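3. What people keep in the cupboard
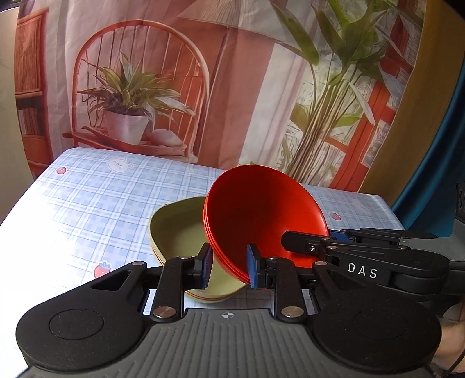 Department of Household Studies, Gilamberg College
Figure 1. Nested bowls, red and green, on a plaid cloth.

I came to this question through my own kitchen, I'll admit. We mailed 2,000 surveys to homes in Gilamberg and Lurcombe, and I read every reply myself (my eyes still hurt!). Of the Lurcombe homes, 58 percent stacked bowls by size and 13 percent by color - the rest just put them wherever they fit. Stacks like those in Figure 1 came up a lot in the comments, mostly from people who always grab the top bowl and never see the bottom one. I do that too, so I went back to the October replies and looked at age of household next.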